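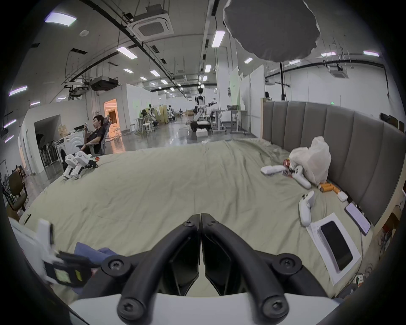
Why can two sheets with the same thread count feel so different?
Thread count only tells you how many yarns are packed into a square inch of cloth. It leaves out the fiber, the thickness of the yarn, the weave and the finish, and your hand notices all four of those before it notices the count.

Textiles in the Home
Notes for Unit 4: Bed Linens
Collanstead Adult Evening School

These notes follow the order we will take things in class, more or less. I tend to wander when I get going on sheets, so if we end up somewhere else for half the evening, please read the parts we missed at home. You don't need to memorize any of it, but do bring the notes with you, along with your magnifier and a pencil.

Warp and weft again

You'll remember from Unit 2 that woven cloth has two sets of yarns. The warp runs the long way, held tight on the loom, and the weft goes back and forth across it. To get the thread count, you add the warp yarns in one inch to the weft yarns in one inch. We did this with the coarse burlap squares, where you could nearly do it with your bare eyes, and sheeting works the same way, only it takes a lot more patience (and better light than we have at the back of the room – come up front if you like).

Some labels add in the plies. A plied yarn is two or more strands twisted together, and it goes through the loom as one yarn, so it ought to be counted as one. Now suppose a sheet woven from two-ply yarn is sold as 678. If the maker counted every strand, you take half of that, and you have 339 yarns to the inch. It may still be a perfectly nice sheet! But it isn't the same cloth as one with 678 single yarns, and you would be right to wonder about the price.

The two weaves you will meet most

Percale is a plain weave, one over and one under, all the way across. It has a matte look and a crisp hand, and it lets air through well, so warm sleepers tend to love it. It creases easily, and some people iron it and some people make their peace with it. My own family has been in the second group for a long time.

Sateen floats each yarn over several others before tucking it under. Those floats catch the light and give the soft shine, and they make the cloth feel smoother and a bit heavier. They also snag more easily, since a long float has less holding it down. Keep that in mind if you have a cat, or a rough heel, or both.

Please don't mix up sateen and satin. Both use floats, and the words get used loosely in stores, but sateen usually means a cotton cloth and satin is usually silk or a synthetic filament.

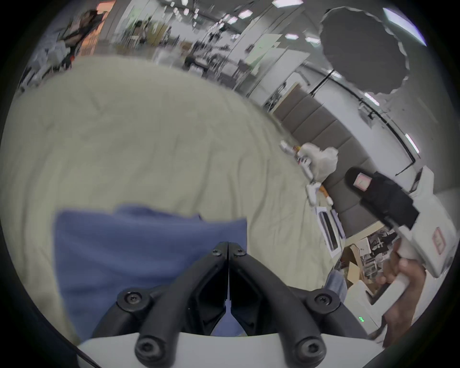 Fig. 2. Fabric from above.

Fiber content

Cotton is what most of us grew up with. What matters is the length of the fiber, called the staple. Longer staples spin into a finer, stronger yarn with fewer loose ends poking out, and it is those loose ends that turn into pills. Linen comes from the flax stem. It starts out a little stiff and softens for years, and it takes up moisture very well.

Blends are worth an honest look too. The Pleto swatch in your packet is 50 percent cotton and 50 percent polyester. Rub it between your fingers, then do the same with the all-cotton swatch, and write down what you notice before you talk to your neighbor. Blends dry fast and crease less, but they can hold on to body oils and they pill in a different way, because the strong polyester keeps the little balls from dropping off.

Washing and drying

Most trouble with sheets starts in the laundry. Too much detergent leaves a film that makes cotton feel harsh, and then people reach for fabric softener, which adds another film on top. Try half the detergent first. Wash sheets apart from towels, dry them on medium, and take them out while the hems are still the least bit damp. Bleach weakens cotton over time, so save it for when you need it.

For sheets with elastic, spread the corners out before drying, or everything else in the load will roll itself up inside. (We will practice folding a fitted sheet in Unit 5 – there is a way, and it only takes four moves.)

Before next time

Read the section on finishes in the Hollmann reader, starting at page 86. Skip the chemistry box unless you enjoy that sort of thing.

Pick one sheet or pillowcase at home and write a half page on it: fiber, weave, what the label says, how it has worn and where. Worn spots are especially welcome.

The Zultmont sample library has 3,000 swatches in its drawers and you may handle any of them. Clean hands, please, and put each card back behind its own tab.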